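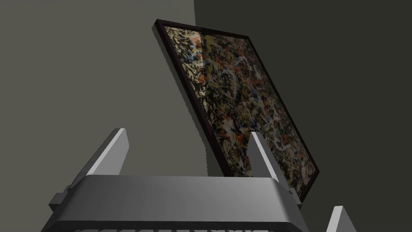
3 min read

Ticket 1263 – kitchen sim, operating rules not applied to wrist views
Project: Meredith
Status: open, waiting on rule text
Reported by: Sunita Chauhan

Short version. Review sheet for the Meredith kitchen runs says every episode gets checked against the house rules (open-finger approach, clearance to furniture, no tool pickup by the blade end). Checker passed 544 episodes overnight. Passed all of them. Not believable, so I pulled a handful and looked by hand.

What I found so far:

Clearance rule only reads the base position. Arms are ignored completely. So a hand can be right up by the wall and the log still says clear.

Rule for idle hands (park low, fingers open, away from anything hung on a wall) is in the PDF but not in the config. Looks like it never got copied over from the Titener template.

Shadow edges come out stair-stepped in all the wrist views. Cosmetic I think, but the reviewer guide says note it, so noted. Don't fail an episode for it.

Tried:
– restarted checker, same result
– cleared rule cache, same result
– rolled back to the January config. Now it fails 80 episodes, all on the clearance rule, none on idle hands. So something changed between then and now, and idle hands was missing the whole time.

Update, 10:40

Tudur James asked for one bad-case view per rule before he touches the config. Fair. Going through the tool handling ones first because that rule is the vaguest. Current wording: "approach tools from the handle side where practical." Where practical means what? Two reviewers, two answers. Leena reads it as the hand has to line up with the handle before the fingers close. I read it as the fingers just have to close on the handle, come in from wherever you like.

Checker does niether. It measures distance to the middle of the object, which on anything long is a point on the shaft. A hand near the wide end and a hand near the grip can score the same.

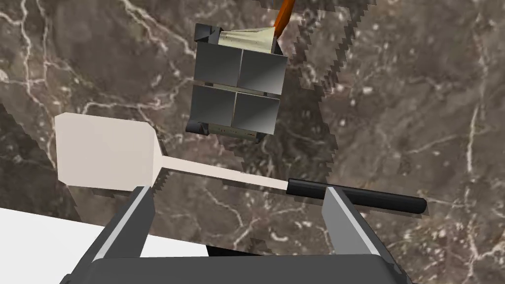 Does a failed rule check mean the episode gets deleted?
It stays in storage with a fail tag and is left out of the release set until a reviewer signs it off or confirms the fail.

Back to the tool rule. Proposed wording, pls comment:

"Fingers open before entering the work area. Close only on the handle. If the handle can't be reached without passing over another object, back off and re-approach."

The last bit is new. Futel's checklist has something close to it and their reviewers seem to agree with each other a lot more than ours do. Not copying theirs word for word, just the idea.

Also need a grasp point per tool, set by hand. Boring but it's a short list. Spatula, knife, anything else with a handle. I can do it this afternoon if somone gives me write access to the asset folder.

Update, 14:15

Got write access, thanks Hatem. Handle points are in for the spatula and the knife. Re-ran a small batch. Distances now come out different for the two ends of a tool, so that part is fixed.

Clearance is still open. Base-only check is wrong for a robot with two arms near a counter. Needs to be per link, with the counter, the window sill and plants all counted as furniture. Plants were left off the furniture list, don't know why. Adding them.
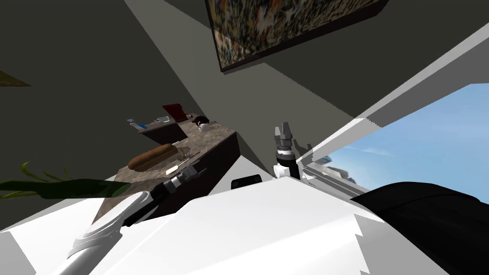 Leena Aaltonen
Simulation Safety Reviewer

Picking this up from Sunita. Agree on the tool wording, except "work area" has to be defined or we'll be back here in a month. Suggest: the counter top plus a hand's width past its edge. Simple, anyone can judge it from the head view.

Per-link clearance: yes, but keep the limit for the gripper separate from the limit for the upper arm. A gripper is supposed to get close to knives and glasses, an elbow isn't. One number for both and we either fail every good grasp or pass every bad elbow. Vusovier export already has link names so no new labels needed.

Idle hands goes into the config today, I'll do it. Both arms, not just the one that isn't working – old text says "the free hand" and the checker would need to guess.

Still to do:
– Tudur: per-link clearance, two limits
– Sunita: rest of the tool handle points
– me: idle hands rule, work area definition, update reviewer guide
– re-run all 544 once those are in. Keep the old results, don't overwrite

Release hold stays on until the re-run is reviewed. Leaving ticket open.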